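Week 4 – Selling prints and zines: pricing an edition

Reading before class: the Batora price sheet and chapter two of Muñoz.

**Terms**

- *Edition*: the full run of one print, numbered and signed. An edition of 100 is marked 1/100 to 100/100.
- *Artist's proof*: a copy outside the numbered run, marked A/P. Keep these few.
- *Open run*: no fixed limit. Most zines are sold this way.

**Working out a price**

1. Add up paper, ink, printing and packing for the whole run.
2. Divide by the copies you expect to sell, leaving out proofs and spoiled sheets.
3. Add your time at an hourly rate.
4. Check the result against what a shop would take. Many keep 40 to 50 percent of the cover price.

Worked case: Stumura, a one-color zine by Fidelina Benavides. The run cost $527 and she expected to sell 100 copies, so each copy cost $5.27 before her time. At a cover price of $8, a shop taking half would leave her $4 – a loss on every copy. She kept it to fairs and her own site.

**For February**

Bring one finished piece and its costs on a single page. Round to the nearest cent.

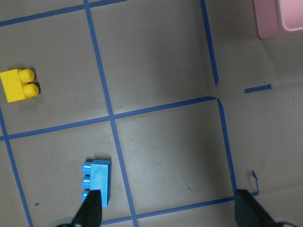
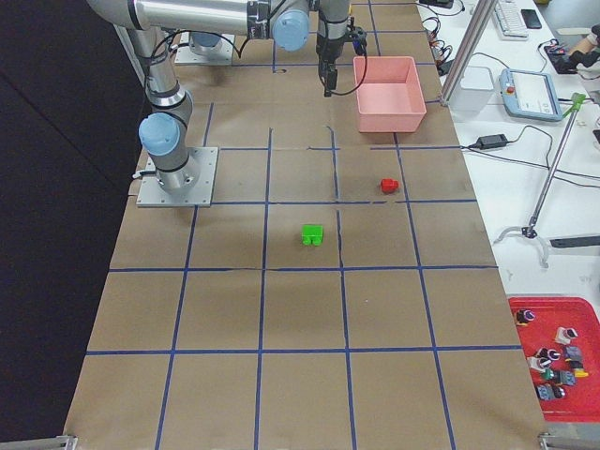

Blue tape, marked out in a grid.
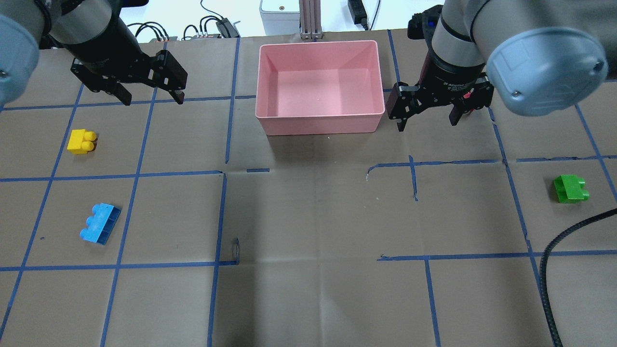 Gwilym Gronow asked whether the fair table fee belongs in step 1, and said he would sooner spread it over everything on the table than load it onto one zine.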